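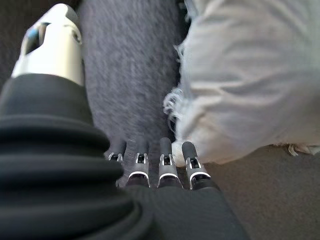

Soft things, very close up. White edge on the right!

Threads > Zdenka Petkov > Fabric and linens

Zdenka Petkov
3 Nov 2025
OK, fabric people, I have been into the soft pile again and I have so much to say. Long thread, get a drink.

I'm talking about all of it. Old sheets, lining, flannel, the nice cotton I was saving, batting scraps, half a curtain. It has lived in one big heap since April and I finally wanted to know what I own.

First thing I learned: sort by feel before you sort by color! I always went straight to color and ended up with silky lining stuffed in with quilting cotton, and the whole stack would slide off the shelf the minute I pulled one piece.

So my piles this time are slippery, crisp, fluffy, stretchy, and "no idea." The last one is the biggest and I'm fine with that.

Whites got their own spot. They are sneaky. Put two whites side by side and one goes blue and the other goes butter. I had a pillowcase half cut out before I saw that the back and the front didn't match at all.

Now I pin a scrap of paper to each white piece with what it is and whether it's been washed. Pencil only (ask me about the ballpoint).

Folding! I tried wrapping everything around cardboard like the shops do and it looked gorgeous for one shelf, and then I ran out of cardboard. Back to the plain fold: in half, in half again, then thirds, fold facing out so you can grab one without dragging the neighbors along.

Big pieces are the hard ones. I have a length of backing that's 78 inches wide and I folded it on the bed, walking back and forth from corner to corner like I was making it up for a guest. Worth it. It sits so flat now.

Fluffy stuff does NOT get folded tight. Batting goes in a loose roll with a strip of old sheet tied around it. If it's been squashed flat, 30 minutes spread out over a chair back does wonders, and then you roll it again more gently.

Somebody always asks about bins, so: I have two Arolow ones with the clip lids and a Stomness basket for scraps. The bins are great for anything white or wool. The basket is pretty and everything in it gets dusty, so scraps only.

Best find of the whole dig: a Sekiguchi remnant I bought ages ago and completely forgot. It's the softest thing I own and there's barely enough for a collar. I'm making a collar.

Second best find: my good thimble, inside a folded bath towel. I have been using the bad thimble for months.

Worst find: a fitted sheet. Still can't fold one. I've watched so many videos. I roll it up, put it at the bottom, and move on with my life.

A word on old sheets, since I know some of you toss them. Keep the edges! The middle wears thin but the part along the sides is often like new, and it makes the best lining for bags. Hold it up to a window and you'll see right away where the thin part starts.

And feel every piece along the edge before you decide what pile it goes in. A hem or a selvage tells you a lot. I keep picking things up thinking "cotton, obviously" and then the edge is stiff or stretchy and I have to start over.

My sewing group keeps a shared list on Matix for swaps, and there are over 1163 entries on it now. I've added my lining and three lots of flannel. If you're on there, the green flannel is spoken for, sorry!

Things I'm still looking for: plain white lawn, a soft one, washed is fine. Also a dark cotton with some weight to it that doesn't grab every bit of lint in the house. If you've found one, PLEASE tell me the name.

Shelf is about two thirds done. The "no idea" pile has moved to the armchair and I'm going through it a handful at a time in the evenings, with the radio on, and loving it.

Also, someone asked how I wash unknown pieces: cool water, on their own, with one small white rag thrown in. If the rag comes out pink, that fabric never goes near my whites. More when I get to the wool.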